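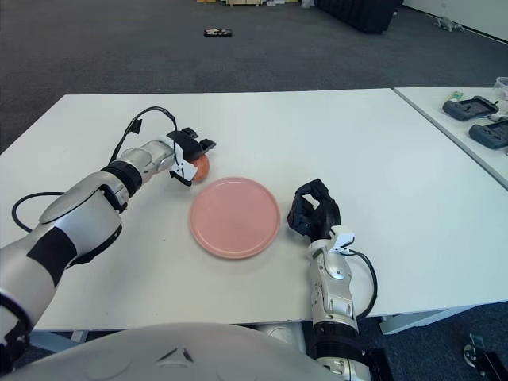 An Afternoon at the Omholm Open House

June - by Svend Norðdahl
6 min read

I have wanted to get inside the Omholm building ever since they took over the old carpet showroom on Tetela Road, and this month they finally opened the doors for an afternoon. I drove past that place for years on my way to work and never saw anything through the windows except blinds. So when the notice went up at the library saying there would be robots to look at, and coffee, I put my name down right away. The one I spent the most time with was working at a plain white table with a round pink plate in front of it, and its left gripper had hold of a small orange ball of a thing, which I took for a peach and my niece took for a toy. We never settled it. It has two quite different hands, that robot, a simple two-fingered one on the left and a black one on the right with proper curled fingers, and I must have gone back to that table four times over the afternoon.

But let me start with the parking, because it was a adventure of its own. The lot holds maybe a third of the people who came, and the rest of us were sent over to the lumberyard across the road, where a very patient young man in an orange vest waved us into rows. The sign-in sheet had 961 names on it by the time I left (I asked at the desk, and the woman seemed pleased that somebody wanted to know). They let us in by groups of 26, every half hour or so, and my niece and I got the two o'clock group, which suited us fine as we had stopped for pie first.

You begin in a hallway with a long display on the history of the company, and I will confess I read all of it while everybody else went on ahead. They started out fixing packing machines for a seed wholesaler, and the very first job ticket is up there behind glass, number 2838, written in pencil. Don't ask me why it wasn't number one. I asked, and our guide laughed and said the founder had bought the ticket book secondhand. I do like a company that hangs on to its paper.

Our guide was an engineer named Haque, soft-spoken, the kind of person who waits until you have really finished your question. The robot with the plate is part of a project they call Clevness, and the job it is learning is the sort of thing any of us does at breakfast without a thought: pick up something small, put it on a dish. I have spent most of my working life around machines that did one thing very fast and would happily have taken your arm off doing it. This was another animal entirely. Haque told us they can have it practice the same little task up to 80 times in a morning, moving the plate between tries so that it doesn't simply learn one spot on the table by heart. I asked if it got bored and he said no, but that he did.

What I kept looking at, being who I am, was the cabling. There's a black cable that comes up off each wrist and loops out before it runs back down the arm, with plenty of slack in it. Years ago I lost a whole weekend to a cable that had been routed too tight through an elbow joint, and it only failed when the arm was stretched all the way out, so of course it tested fine on the bench every single time. I told Haque this story at some length. He was very nice about it.

My niece, who is eleven and has firm opinions, wanted to know why the two hands didn't match. I thought that was the best question of the afternoon! His answer was that a plain gripper is easier to control and harder to break, and the hand with fingers can do things the gripper can't, so on this one they wanted both and would see which jobs went to which side. She thought it over and said it was like having a fork and a spoon, and he wrote that down in his notebook, and she talked about nothing else the whole way home.

There was a talk at the end in the back room, with folding chairs, on where this kind of work might be useful first. Kitchens in care homes came up, and sorting and packing, and somebody's father-in-law wanted to know about milking, which took up a good ten minutes. I'd have liked to hear more about what goes wrong and how often. They did touch on it - shiny dishes are a trouble, apparently, and so is anything soft that changes shape when you squeeze it - but then the time was up and the next group was waiting in the hall.

Coffee was decent, cookies were better. If they do it again next year, go early and park at the lumberyard to begin with, and wear something warm, as they keep the big room chilly. I've already written to ask whether they would take a retired fellow for a morning now and then, even if it's only to move the plate. I haven't heard back yet.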